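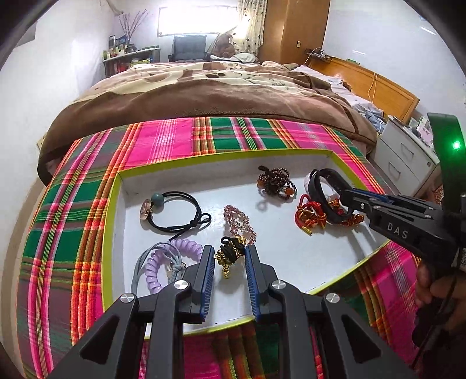

**Hand-held gripper demonstration** is a way of recording manual work so that a robot arm can later be trained to repeat it. The worker holds a gripper in each hand, or one alone, and does the task with its fingers. Sorting small soft goods such as hair ties, bracelets and beaded accessories is a common task, as these tangle easily and differ in shape.

## Use at Hidel

Hidel, an accessories wholesaler in Ferberg, began using the method in its returns department, where 20 people sorted mixed trays by hand. Its software supplier, Hetus, asked for 294 demonstrations of each task before the first trial. Part of the recording was done in workers' homes, on paid time.

The first arms were installed in October at four benches. They took over single items lying apart from the rest. Knotted or overlapping pieces still go to a person.

## Effects on staff

No jobs were cut in the first year, but the work changed. Sorters now spend much of a shift clearing trays the arms have rejected, and several have moved to recording full time. Recording pays a higher hourly rate. Complaints have centered on sore wrists, from squeezing the handle, and on the slower pace. A session was later limited to 149 demonstrations, with a break halfway through.

Ownership of the recordings was settled in a separate agreement. Hidel may not use them to rate individual workers.

## See also

- MacBrayne sorting bench
- Returns processing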